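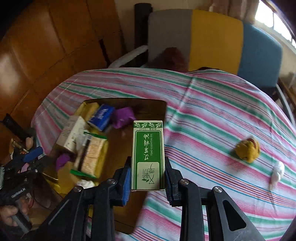 One reader of the Sillwood edition wrote to say that a machine which takes all morning over a bedside tray is no use to anyone, and that she would have the job done before the kettle boiled. Fair enough for now! But the point of this section is to find out how far along the machines are, and small mixed items are a lovely hard test.

Search the guide Go
Reading time: 2 min

Section 26. Setting up the tray-tidying task

Mamo learns this chore from people doing it with hand-held grippers. A tall, upright box is the best thing to begin with - flat sides, a clear top and bottom, plenty for the pads to press on.

1. Put the tray on a firm bed or a low table. Patterned sheets are fine.

2. Fill it with a mixture: boxes, soft packets, a cloth or two. Leave them jumbled.

3. Bring the pads to either side of the box and close them slowly. Stop as soon as it is held.

4. Lift straight up, pause, then set the box down upright.

5. Repeat with the packets, then the cloths.

6. Save the run in Skera under "Tray, mixed".

Note: Our own set is 876 runs. With boxes, Mamo now manages nearly all of them by itself, and we were delighted. Crumpled cloth is another matter. Of 139 tries at picking up a cloth and folding it, only 2 ended in anything you would put in a drawer.

Note: Cotton balls and tissue squash flat under the pads. Try them last.

CAUTION: Do not use glass bottles outside their boxes. Keep fingers clear of the pivots while the arms are closing.

CAUTION: If the box starts to tilt, lower it before you open the pads.

Can it do the whole tray yet? Boxes, yes. Packets, on a good day. The rest still needs you, but it is getting better every month and it's a joy to watch.

Comments (3)

Step 3 made all the difference, I was squeezing far too hard.

Does the Grarkent stand fit under a low bed? Mine has a rail in the way.

Ours got five packets in a row in December, then dropped a sock and gave up. Still trying!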